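Visiting the Stavia garden furniture works

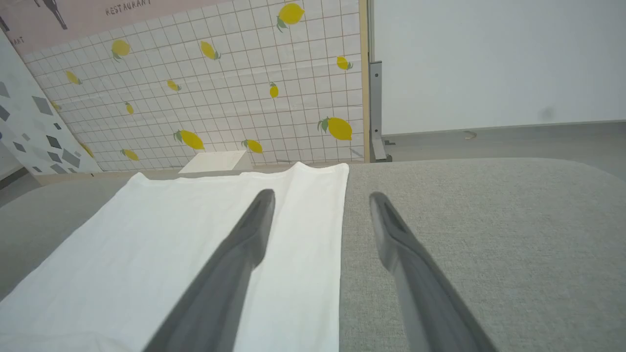

The works opens its doors to trade visitors twice a year, and I took the January slot, when production for spring is already running and there is something to look at in every hall. I buy outdoor furniture for three garden centers, and we have carried Stavia benches for a few seasons. I had never been to the place where they are made.

It is a forty-minute drive from the airport, the last part on a two-lane road with timber trucks. Parking is behind the finishing hall. The sign still points to the old gate, so ignore it and go on to the second entrance.

Our group had 7 people in it, mostly buyers, plus a couple who run a hotel and wanted chairs for a terrace. Leif Ljungberg from the sales office took us around. He has worked in the sawing hall himself and could answer most of the questions without calling anyone over.

We started in the wood store. The teak arrives as sawn planks and is stacked with spacers to finish drying. Each stack has a card with a delivery number and the last moisture reading. I asked what happens to planks with a lot of pale sapwood. They go to the undersides of seats and to the inner rails of tables. I looked under a few chairs later and that was how they were built.

The sawing hall is loud and we went through it quickly. Ear protection is handed out at the door. Legs and armrests are cut to shape by machine, and the joints are dry-fitted by hand before any glue goes on. One man was doing nothing but armrests for the Weda chair, and he had a bin of rejects beside him that was about a third full. Most of the rejects had small knots near the joint.

Weaving is upstairs. This was the part I had come for, as the woven lounger, the Ueda, is the one our customers ask about and also the one we get complaints on. The complaints are nearly all about the strand coming loose at the front edge. I brought this up and was shown the new version, where the strand goes around the front tube twice and is fastened underneath. It adds some time to each frame. The price goes up a little from the next list. I sat in both versions. The new one is firmer at the front and I would call it slightly less comfortable in shorts, but I think it will hold.

One Ueda takes more than 200 meters of strand. The color runs all the way through, so a scratch doesn't show much. I scratched a sample with my car key and could find the mark only by tilting it.

After lunch (soup, bread, good coffee) we saw the cushion room and the test room. Cushion covers now have the zipper along the back edge, and the foam has a looser cell so water drains faster. In the test room a weight is dropped onto a seat over and over. The counter on the rig stood at 3551 when we came in. The rocker being tested was a Flokimley, a model that is not in the catalog yet. It has a wide seat and a low back. I found the arms too high, and one of the other buyers said the same. Leif wrote it down.

The showroom is at the end of the tour and is smaller than I expected. The dining tables are shown with only one top finish, so ask for the sample box if you want to compare the oiled and the untreated wood. The untreated pieces that have stood outside by the door for two winters are worth a look too. They have gone an even silver gray, with some dark spots around the screws.

A few practical points. Wear closed shoes. Pictures are allowed everywhere except the test room. Orders placed during the visit ship in the first run, but the minimum is the same as usual. I ordered the new Ueda in two colors and left the Flokimley for next year.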